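FEATURES | AUTOMATION ON THE GROUND

Print this story
E-mail to a friend

The Patience of Cables

At Purnley, the day starts with a tug. Tarek Shawky reaches up, takes hold of a robot's cable and gives it the sort of gentle pull you might give a child's loose tooth. Then he does the next one. The arms cost a good deal more than his car, and what stops them, nine times in ten by his reckoning, is a wire.

"People come in and ask about the brains," he says. "I'd like somebody to ask about the strain relief."

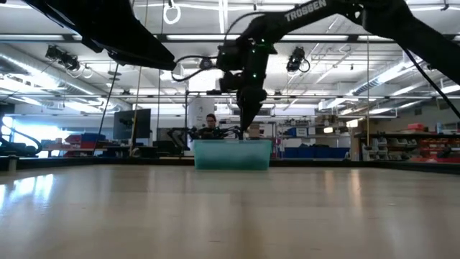 Vol. 9, No. 2 | Page 64

The job at the big table is easy to explain to a visitor and tedious to get right. A two-armed cell has to deal with cables and a teal bin, and before it does anything at all, somebody has to make sure both arms agree on where the table is. Shawky and his colleague Jeanie Imrie call this "the argument."

Imrie usually referees. She sends each gripper to a taught point over the tabletop, slides a feeler gauge beneath the fingers and writes the gap in a spiral notebook with a horse on the cover. If the left arm and the right arm disagree by more than the gauge allows, she homes them both and starts over. The notebook is on its third horse.

Then come the fingers. They get wiped down, checked for play and, when the wear has gone too far, swapped for a pair from a drawer labeled GOOD ONES. (There is a second drawer. Its label is less polite.) The screws are tightened by hand in March as in every other month, after an episode with a power driver that Shawky will discuss only in general terms.

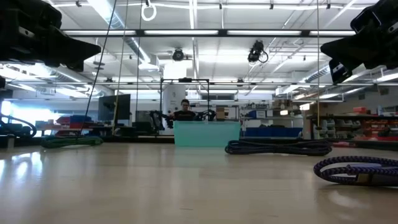

Braided cable makes a mean test piece. A block of wood stays where you leave it, but a cable has opinions, and it keeps the bend from whatever was done to it yesterday. Imrie shakes hers out before a session and lays them down again with no great ceremony. Too tidy, she says, and the cell learns to expect tidiness, a mistake she compares to marriage.

The cell's own wiring gets the same suspicion. Every loop at a wrist has to be long enough for the joint to turn through its full travel and short enough not to snag on the other arm. Shawky sets the slack by running the joint slowly to both ends with his thumb near the stop button. A loop that passes gets a dab of paint on its clamp. The maintenance log runs to 62 pages, and a good third of them say "cable" and very little else.

By 4 p.m. he is usually back at the first arm, tugging. The wire holds. He paints nothing, writes "cable, OK" in the log and goes off to find the feeler gauge, which Imrie has left in the drawer with the impolite label.

Contact the editors | Subscriptions | Copyright Lenbridge Media. All rights reserved. | Back to top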